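Pettigrew Home and Bathroom Board > Sinks, Shelves and Storage > Toothbrush holder or just a cup?

Started by marrowfat_jean, Nov 9, 2022

marrowfat_jean wrote:

Hello all, and apologies in advance because I do go on a bit. We are finally doing something with the little bathroom at the back of the house in Foltby, and I have got myself in a proper muddle over the smallest thing in it, namely what the toothbrushes are going to live in. For as long as I can remember we've had a plain white cup and everything went in the cup, toothpaste and all, and there was always a nasty puddle at the bottom by Friday. My daughter says a proper narrow holder is the only civilised answer. My husband says a cup is a cup and you can also drink out of it.

Ekkachai Prasertsri did a write-up about this for the Cornville newsletter in July, and he has very kindly let me paste it in for those who don't get it. I'd love to know what you all think, as I've read it through more than once and I still can't decide!

--- pasted article ---

The Holder and the Cup
by Ekkachai Prasertsri

I am fond of small bathrooms, having never lived with a large one, and I think the things on the shelf deserve a bit of thought before you start drilling holes in the tiles. My advice is always to carry the lot out to a table and arrange it there first.
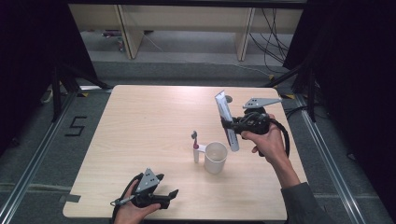

2 min read

A white holder and a white cup sit very happily next to each other, and the pair of them take up less room than you'd imagine. The holder is the narrow one, so it wants to go towards the back where an elbow won't catch it. The cup can come forward, as you'll be reaching for it with your eyes half shut. Anything tall should be tried upright beside them before you settle on the height of the shelf above, and do hold it at a slant as well, the way you would when lifting it out in a hurry. I once put up a glass shelf in Asgate that looked splendid and left no room at all to get a toothbrush out - I had to take the whole thing down again the same evening.

Choose your table with some care too. 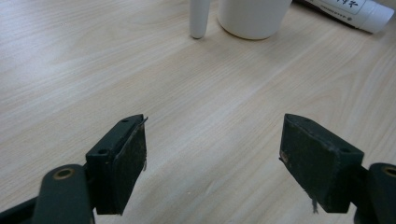 Pale wood with a matt finish suits me best, being kind to the eyes and easy to mark with a soft pencil, and the pencil comes off afterwards with a damp cloth. Draw round the base of each thing, measure the space between, and then cut a piece of card to the size of your shelf and lay it over the top. If the card doesn't cover the pencil lines, you need a longer shelf or fewer things. Mine came out at 16 centimetres deep, and I have been grateful for every one of them.

--- end of article ---

So there we are. Cup, holder, or both?

tapwasher wrote:

Both is just twice the washing up, Jean. I'm with your husband. A cup goes in the dishwasher and comes out clean, whereas a narrow holder has to be poked out with a bottle brush, and I don't know anybody who does it as often as they ought. We had a lovely one from my sister and when I finally looked down inside it I very nearly threw it out of the window.

OldLinenPress wrote:

I have to disagree with tapwasher there, though I do sympathise about the bottle brush! A holder with a drip hole underneath hardly gets mucky at all if you stand it on a little saucer and rinse it through on a Sunday. It's the cup that collects water, because everything drips down the handles and has nowhere to go. We've had the same holder since 2000 and it has been through two bathrooms and a great many grandchildren, and there's not a thing wrong with it.

I did like the card trick. I've always done mine by eye and then moaned about it afterwards.

tapwasher wrote:

Fair enough about the drip hole, ours hadn't got one. But 16 centimetres deep is an enormous shelf for a small bathroom. I'd be forever banging my head on that when I rinsed my face.

marrowfat_jean wrote:

Ooh, now that is a point, as ours would have to go straight over the basin. I measured up after tea and I think 100 millimetres is the most we could manage without somebody getting a bump. I've had the cup out on the kitchen table with a borrowed holder of my daughter's and drawn round the pair of them as instructed, and they do fit, only just, if I put them side by side and keep the toothpaste somewhere else.

OldLinenPress wrote:

Stand the toothpaste on its lid in the cup, Jean, and give the brushes the holder. Then your husband can have a second cup for drinking out of and keep it on the windowsill.

marrowfat_jean wrote:

He says the windowsill is where he keeps his radio. I shall have another go at him tomorrow and let you know how I get on.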